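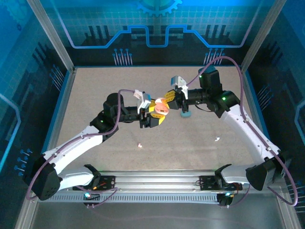
Trolleo: Collecting Two-Arm Demonstrations by Remote Control

Student project report
Brahim Erraji
August 6, 2024

1. Background

Trolleo is a teleoperation setup for a two-arm cell. The operator moves a pair of small leader arms by hand, and the two arms in the cell copy the joint angles. Joint positions, gripper commands and the wrist camera streams are logged together and later used to train a policy. The project covered the control link, the logging software and a first data set. Policy training was limited to one test run.

2. Hardware

Both arms are mounted on a common aluminum rail and face each other across the work surface. Each gripper has yellow fingers and a wrist camera on top, angled at the grasp point. The cables run along the outside of the arms in a loop. The loop needs enough slack at the elbow for full wrist rotation, and we rerouted the right one twice before the wrist stopped pulling against it.

The leader arms were built from the Besico kit left over from last year's course. Their joints have more friction than we wanted. Operators tended to overshoot on small wrist motions, so we added a scaling factor for the last two joints.

3. Task

The task is a handover of small objects near the middle of the surface. One arm picks up an object, brings it to the center and holds it still. The second arm closes on it, and the first arm releases. The grippers come very close together during this step, and small errors in either arm lead to contact between the fingers.

4. Recording

Commands were sent over the wired lab network. The log format is the one used by the Furow group, with one added field for operator ID. We recorded 442 demonstrations and kept 400 after review. The other 42 were dropped for missing camera data or because the operator gave up partway through.

Operators used a foot pedal to mark the start and end of each demonstration. Early recordings had long idle sections at the start, which we trimmed by a threshold on joint speed. The threshold also cut the pause before release in several files. Those were trimmed again by hand.

5. Results

The test policy was trained on the full set of 400. It reached the handover position reliably but often released too early. We think the cause is the short hold time in many demonstrations, where the operator could see that the second gripper had closed and let go at once. The wrist cameras do not always show this moment, as the fingers of the other arm block the view.

New operators needed practice before their recordings were usable. Most of them had trouble judging depth on the monitor and asked to stand next to the cell instead.

6. Open items

Force feedback on the leader grippers is not working yet. The driver drops the connection when both sides are active. A fix is planned for September, together with a new set of demonstrations with a fixed minimum hold before release.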